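Wed 17 January

Got to the unit at Harms by eight. Rang Pestalitz first about the lease and they still want the place back in the condition it was let, walls included. The bond is $397, so it's worth a couple of days of scrubbing. Dirine rang about the shelving as well and I told them after lunch. Bought sugar soap and a filler knife on the way, plus a coffee.

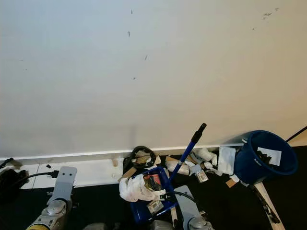 The painting quote from Dirkovcombe came in at $371 for the long wall, more than I want to pay for one coat of white. I'd sooner try cleaning it first. There are scuffs up near the middle and a patch of smudges over to the right, and the skirting has a ledge that will need a cloth run along it. The blue tray on the floor still has to be sorted too – there's a small box in it and a plastic bag hanging over the side. If the marks don't shift I'll ring Dirkovcombe back and ask about a colour match, as I have half a tin left from October.

Moved on to the floor. All the litter ends up along the bottom of the wall, so that's the part to do properly, with the long-handled dustpan and then a damp cloth.

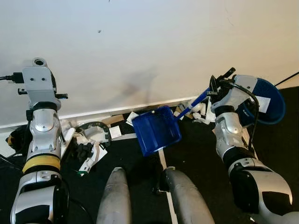 Negin Zarei reckons I've got it in the wrong order and should do the walls before any sweeping, or I'll be doing the floor twice. She also said to go easy on the sugar soap and rinse it after. Fair enough. I'll start at the top tomorrow.

Home by 4. Soup for tea. Need more bin bags, the roll of 12 is nearly gone.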